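Mavska Two-Board Mesh Shelf and Basket: Review
26 April 2021

The Mavska is a small tabletop shelf made of black wire mesh with light wooden boards. I bought it to keep fruit off the work surface, and paired it with a yellow plastic basket from Proleck, sold separately under the name Pop. Both were used daily on a white table against a wall.

Mesh shelf and yellow basket, with the table they were used on.

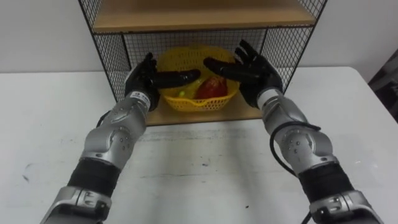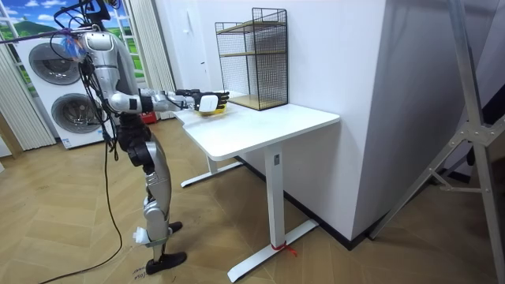
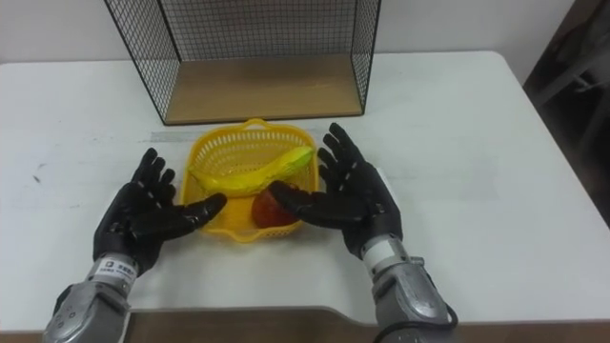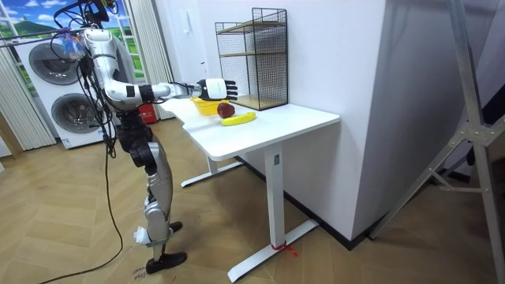 Sânziana Grecu found the mesh sides on hers flexed when the shelf was lifted by the top board, and she now carries it by the lower one. Mine does the same. The flex is small and goes away once the shelf is set down.

Assembly. The boards fasten to the mesh with short screws from the outside. The supplied driver is too soft and I used my own. Tighten the lower board first, then square up the sides, then do the top.

Capacity. The clear width inside is 46 cm and the depth 36 cm. The Pop basket fits with room for a second one next to it. A banana and an apple go in side by side without stacking. With more than that, the banana ends up underneath and bruises.

Surface. The wood is lightly sealed. A ring left by a damp glass was still visible after 48 hours and came out with fine sandpaper. The mesh collects dust in the corners of the grid, and a dry paintbrush clears it faster than a cloth.

Basket. The perforated walls let air through and rinse clean under the tap. The handle loop stands slightly above the rim, so check the height if you plan to slide the basket in under a low shelf.

Stability. On a smooth tabletop the shelf slides when pushed from the side. Four felt pads made this worse and thin rubber ones fixed it. The older Stulix shelf came with rubber feet, and Mavska should include them at this price.

I would buy the basket again. The shelf I would buy at a discount, with the rubber pads in the same order.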